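Journal > Small Spaces > Desks and Corners

Search this blog Type and press enter Go

The white desk, round two

6 December 2023

I have rearranged a desk. I know, stop the presses! But anyone who has been reading since May will remember the great desk saga, when I bought a plain white rectangle of a thing and then covered every centimetre of it in paper, cords and mugs until I was doing my actual writing on the ironing board. So a tidy desk is big news around here, and I am ridiculously pleased with it.

The rule this time was that everything that stands up goes to the back, and whatever I'm using lies flat in the middle. Very simple, and it has changed the whole feel of the corner.

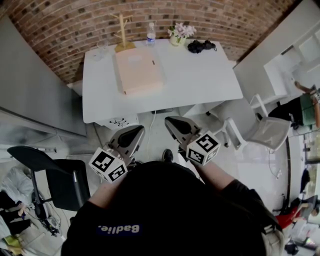 My favourite bit is the jewellery tree. I'd been keeping necklaces in a bowl for years, which meant I wore the top one and spent the rest of my life picking at knots (with a pin, under a lamp, swearing quietly). A light wooden tree on a square base takes up hardly any room, and it looks lovely behind the big pale pink box even with nothing much going on around it. I tried the tree at the front first and kept catching my sleeve on the branches, so back it went. The colour of the wood is gorgeous against the brick, too – I'd thought about painting it white to match the desk and I am so glad I was lazy.

The box came from Flalley, a stationery and gift shop I can't walk past without going in. I had no plan for it at all, I just liked the pink. It has ended up being the place for cards and letters I haven't answered, and having a lid on them makes me feel much calmer about how many there are. I did try standing it on its edge against the wall to save space. Don't bother. It slid, and then it took the pen cup with it.

Then the flowers! A small cream vase, pale pink and white blooms, a bit of green. I always used to put flowers on the kitchen table where they got shoved about at every meal, and they're so much happier at the back of a desk. A small vase is the trick, I reckon. Big arrangements flop forward into whatever you're reading, and you need half the garden to fill them. With a little one you can use the short stems that snapped off everything else.

I do keep water on the desk, and yes, I've read all the advice about not doing that. I'd sooner have it there and drink it. The glass gets the back left corner because I'm right-handed and my elbow does most of the damage on the other side.

What I haven't solved is cables. They go down off the desk and across the floor and I have run out of clever ideas. I bought a Horkitz cable tray, the clip-on kind, and it was a beautiful object that fitted some other person's desk. The clips wanted a thinner top. I've now got adhesive hooks in the drawer waiting for a rainy afternoon, and if they work you'll hear all about it, possibly at length. 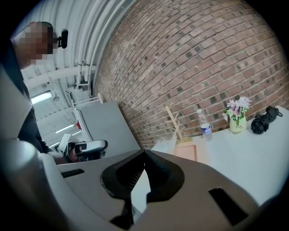 A few of you have asked about living with brick, particularly curved brick, and whether it makes furniture awkward. It does! A straight desk against a curve leaves you funny slivers of space, and pens vanish into them. But I wouldn't swap it. I love how many colours there are once you start looking, the rose ones and the tan ones and the odd very dark one, and it means I don't feel I have to hang anything on the wall. With a white desk in front of it the whole corner looks finished with hardly anything on it, and that suits me because I'm hopeless at dusting.

If you do have brick and you're putting a desk near it, get a soft brush. I've been using the Zuvarard one with the angled head and I run it along the mortar lines whenever I'm on hold with the bank. Cloths just snag and leave fluff behind. And pull the desk out a bit when you do it, or all the grit ends up exactly where your papers are going to live.

Next up is the white shelving, which has open compartments and therefore shows the world precisely what I'm like. I've been thinking about baskets. Lục has a woven range I've been mooning over online, though I'd want to see the colour in person before I order, as their "natural" has been described to me as straw, honey and (my aunt) "old teabag". I'll report back.

3 comments

Xuân La
That vase is so sweet. And artificial flowers are so sensible! Real ones always go cloudy by the second morning and I never remember until it smells.

mossandmortar
Seconding the soft brush for brick. I used the vacuum nozzle for years and all it did was scratch the nozzle. Would love a shelf post!

Pip in the hills
I keep my necklaces in an egg carton, so a jewellery tree sounds like the height of glamour. Did you find yours second-hand or new?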